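Ollbridge open day shows visitors how household robots are taught

Horkura opened its Ollbridge training rooms to the public one afternoon in January, giving residents a first look at the work the company has been doing on Giraldo Street since last summer.

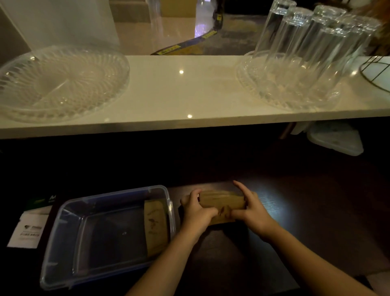

The company develops software for robots meant to handle small household jobs such as packing, sorting and putting things away. Much of that software is built from recordings of people doing the same jobs by hand, and the open day was set up to let visitors see the recording work up close and try some of it themselves.

Guests were taken through in groups, with the first tour starting at 1 p.m. Each group spent time in the rooms where the recordings are made and then moved to the back of the building, where a two-armed robot called Cundora was running.

Lovisa Fjeld, who manages the Ollbridge site, told visitors that cardboard, plastic containers and glassware are among the hardest things the company works with. Cardboard bends and springs back. Clear plastic and clear glass are difficult for a camera to pick out, especially under ceiling lights.

"A person picks up a folded piece of cardboard and knows right away how hard to squeeze," Fjeld said. "We want a lot of examples of that, from a lot of different hands."

The site employs 24 people, most of them part time. A regular shift is made up of short tasks, each one repeated with small changes to where things are placed. Workers are asked to move at their normal speed and not to tidy up the surroundings beforehand. Fjeld said recordings made in bare, neat rooms had been of little use to the company in its first months, and that the rooms are now kept closer to the way people live.

Visitors who wanted to could sit down and do a task. They were given a card with one instruction on it, such as folding a piece of packaging and putting it in a container, and were told to go about it however they liked. None of the visitors' attempts were kept, the company said.

The robot demonstration ran every half hour. Cundora was set the job of picking up folded cardboard pieces and placing them in a plastic bin. In the 2 p.m. session it placed several without trouble, then dropped one on the floor and stopped until an engineer restarted it. A later session went through to the end. The robot works slowly, and a few children in the front row got up and left before it had finished.

Eliécer Ayala, the engineer running the demonstration, said the current version completed 38 out of 100 attempts at the cardboard task when it was tested before the holidays. He said the number was lower than the team had hoped for, and that most of the failures happened when the robot closed its fingers too early.

"It gets to the right place, and then it's in a hurry," Ayala said.

Questions from the audience were mostly about jobs and privacy. One woman asked whether the recordings are ever made in private homes. Fjeld said the Ollbridge team records only in its own building. Another visitor asked when a robot like Cundora might be for sale. Ayala said the company has no date for that and that the machine on show is used for testing only.

A man who lives across the street asked about deliveries, which have been blocking the sidewalk in the early morning. Fjeld said she had not been aware of the problem and took down his phone number.

Horkura moved into the building after the print shop that used to be there closed. The company has a lease on the ground floor and is talking with the owner about taking the upper floor as well, which would give it room for a second set of kitchens and a laundry area. Fjeld said a decision is expected in the spring.

The company plans to hold another open day before the summer. School groups can ask for a separate visit by contacting the front desk on Giraldo Street. Groups need one adult for every ten students, and visits last an hour.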